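Too many runners, too little care

Racing in this country has a habit of judging itself by field sizes. If 14 go to post, the meeting was a success, and if six do, there is a crisis. I think we have been counting the wrong thing.
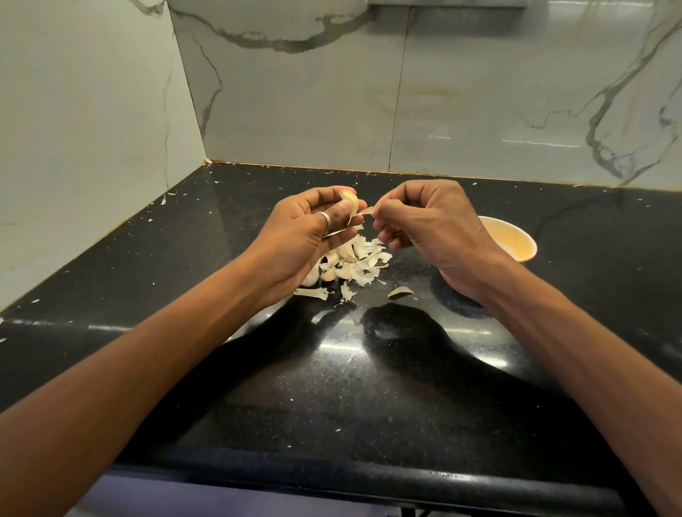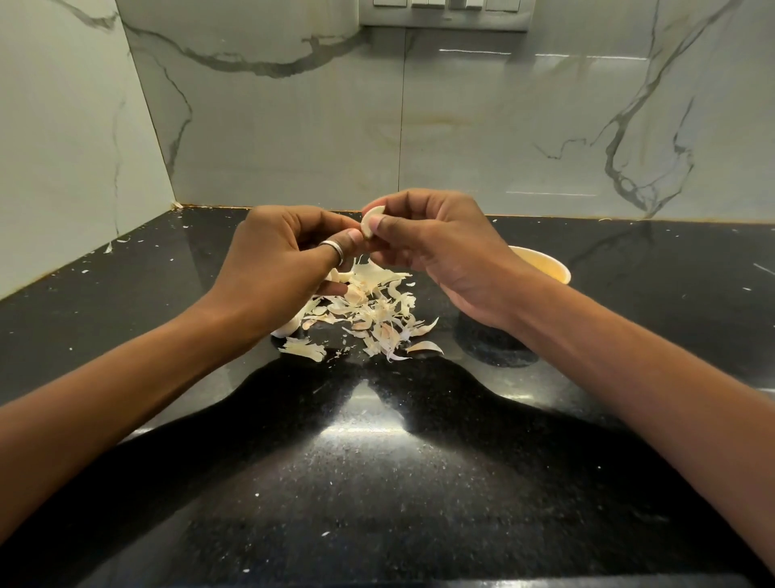
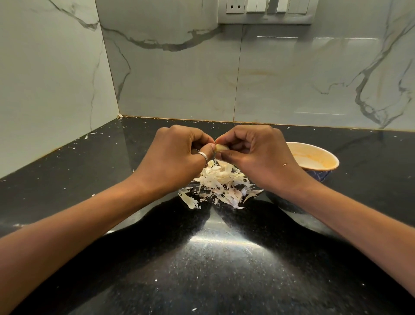
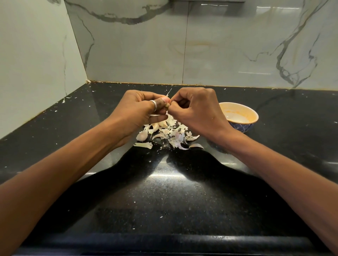

Peeling garlic. Photos: Mudeo

Take the sprint handicap at Gustard last August. It drew a full field on ground most trainers would not have chosen, and 2 of the runners came back lame. The winner's share would barely cover a month in training. Owners ran because the fixture list gave them nowhere else to go for three weeks.

The Pugh course does it better. It dropped its weakest midweek cards, moved the money into the ones it kept and watered properly. The gate at its first meeting under the new plan was 1,665, in a stand that holds 2,000. I would call that a good day for a small track.

Bookmakers will object, as they want a race every ten minutes. They are entitled to ask. The people who set the calendar are entitled to refuse, and they should do so before next year's list is agreed.

Fewer meetings would mean fewer rides for young jockeys, and I don't have a full answer to that. Better prize money further down the field would help.

This site uses cookies. Accept | Settings
Contact us | © Ciltoritz | Back to top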